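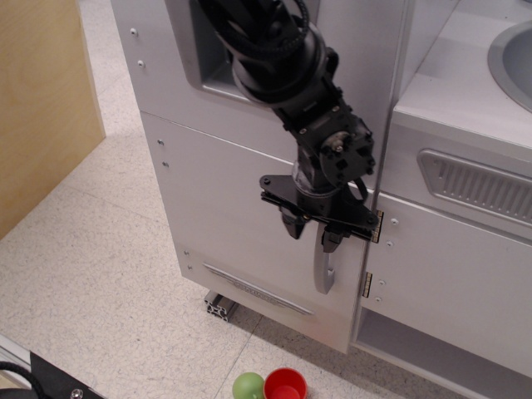
How Does a Door Handle Work?

Shared 20 times

You open doors all day long. There is the front door, the fridge door, the closet door and the little doors on a play kitchen. Most of them have a handle, and the handle makes the door much easier to open.

Try this with a kitchen cabinet. Open it by the handle. Now close it and try again with your hand flat on the front. Your hand just slides. A smooth door gives your fingers nothing to hold. A curved handle sticks out from the door, so your fingers can go behind it and pull.

Where the handle sits matters too. A door that swings is held on one side by hinges. The hinges stay put while the rest of the door moves. If you pull close to the hinges, you have to pull hard. If you pull far from them, the door moves easily. That is why handles on swinging doors are usually put on the side away from the hinges. The door is working as a lever — a simple machine that makes a job easier.

Handles come in different shapes. A knob is round, and you hold it with your fingertips. A bar is long and straight. An arched handle is curved like a bridge, with a space behind it for fingers.

What keeps a door shut? Some cabinets have a small magnet inside. Others have a catch that clicks. You have to pull a little harder at first, and then the door comes loose.

Go on a handle hunt at home. Find 3 different kinds and draw them. Next to each one, write whether you pull it, turn it or slide it. Watch your fingers when you close the doors!

Comments (3)

tilixmom: We did the handle hunt after lunch. The bathroom drawer has no handle at all, so she drew the gap underneath.

Room 20: Our class likes the part about hinges. We tried it on the classroom door.

kultby_reader: Could you do one on drawers next?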